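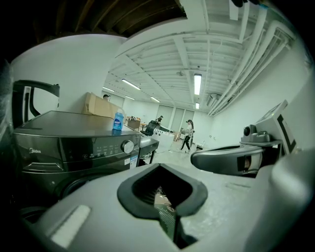 The washing machine station on the Bråten floor, with a desk beyond. Photo: Bråten

Oluf Snorradóttir has spent more of this year in front of a washing machine than she has in her own kitchen, and she would like it noted that her laundry at home has not benefited.

"I go home and there is a pile," she says. "I look at the pile. The pile knows what I do for a living."

What she does for a living is demonstrate chores. Bråten, where she has worked for seven years, used to be a plain appliance-testing shop: people turned knobs, opened doors and wrote down what happened. Since June the same people have been doing it with a gripper held in one hand, so that the movements can be used to train the arm the company is building, which goes by the name of Zikton. The old paper forms are gone. So is the long bench where everybody used to eat lunch, which she brings up three times.

I ask whether it feels odd to teach a machine her job.

"Everyone wants me to say yes," she says. "The first week, sure. You pick up a bottle of detergent and think, well, there goes my pension. Then you watch the arm try to turn a knob, and you feel fine for several months."

The work is slower than it sounds. With a gripper you have two stiff fingers and no sense of touch worth mentioning, and a knob you could turn half asleep becomes a small project. Snorradóttir holds the tool low, elbow in, and talks to it under her breath. A good run is smooth and a little boring. A bad one has a hesitation in it, or a sneeze, and gets thrown out. The team logged 2,580 good runs over the summer. She doesn't know how many bad ones there were and suspects that somebody does.

"I used to be paid to notice things," she says. "This door sticks, this button is in a stupid place. Now if the door sticks, I have to open it nicely anyway. I still notice. I just have nowhere to write it."

That complaint went up the stairs to Cường Tạ, who runs the floor and who, to his credit, didn't pretend he hadn't heard it. He is 59, came up through repairs, and has been through what he calls three revolutions, the first of which was a fax machine.

"They told us the fax would empty the office," he says. "We hired a person to stand next to it."

Tạ is careful with promises. When the gripper work started, the testers wanted to know in writing that no jobs would go before the end of the contract with Durnetti, the appliance distributor that pays for most of it. They got it in writing. What comes after the contract he won't guess at, and he gets visibly grumpy when I ask him to.

"I can tell you what changed so far," he says. "Fewer sore backs, more sore wrists. We spent a lot of money to move the pain up the arm."

The wrists are a real issue. The first grippers were too heavy for a full shift, and two people ended up in braces. Now nobody does more than an hour at a stretch before swapping to the desks, where they review runs from the morning and mark the ones to keep. Some like that half better. Snorradóttir doesn't.

"You sit there and judge how your coworker pours softener," she says. "It's not good for a friendship. I know things about people's elbows now."

Pay was the other fight. Management's first idea was a bonus per accepted run, which lasted exactly as long as it took for everybody to start doing the easy tasks. Knobs were very popular. Folding was not. Tạ went back to a flat rate with a small supplement for gripper hours, and the folding got done, though he says the sighing is audible from upstairs.

Then there's Protari, the scheduling software that decides who does what and when. It arrived along with everything else and is, by common agreement, the part of the automation people mind the most. The arm at least looks like it's trying. Protari once booked Snorradóttir on two stations at the same time and then sent her a message saying she was late for one of them.

"I answered it," she says. "I was quite rude. It gave me a thumbs up."

Tạ does the schedule by hand on a sheet of paper now - he copies it into Protari afterward, so the software won't feel left out. He'd like the lunch bench back too, but there's a test station where it stood, and the station has a customer.

Does Snorradóttir think the arm will ever be able to do her laundry?

"The washing, maybe. The machine already does the washing," she says, picking up her gripper for the next hour. "Ask me about matching socks. I have done the socks, I've done so many socks, and I wouldn't trust either of us with them."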